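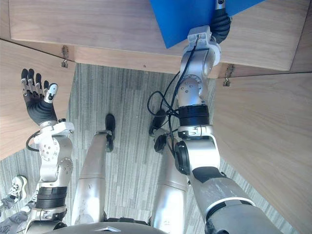
Can one handheld remote set off several drill alarms at once?

It can, as long as every receiver is listening on the same channel and has its own address switch. We built a small set for the evacuation drills at Keltthorpe, with 3 receivers and one remote, and we grew very fond of it along the way.

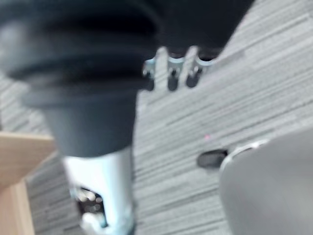 The Doltov radio boards we started with were friendly enough to wire up, but they lost the signal behind the boiler room door — a big disappointment after a long December afternoon of soldering! Moving the antenna outside the case brought the range up to 262 feet, plenty for our hallway. 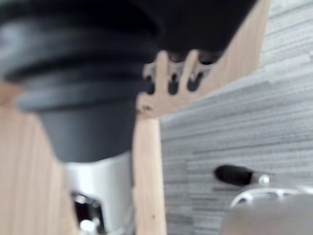
Figure 3. Close view of the ribbed part, with pale wooden boards behind it.

For the trial we pressed the button 19 times from the far stairwell, and 10 of those presses were made with the fire doors shut. Two of the closed-door presses didn't get through.

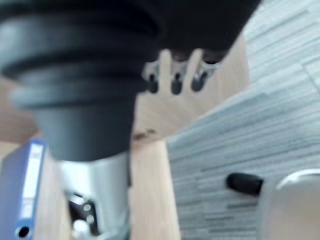 Both misses were on the receiver with the older Postma battery pack, so we'd like to swap that out and run the whole trial again before the set goes over to Clarnenitz.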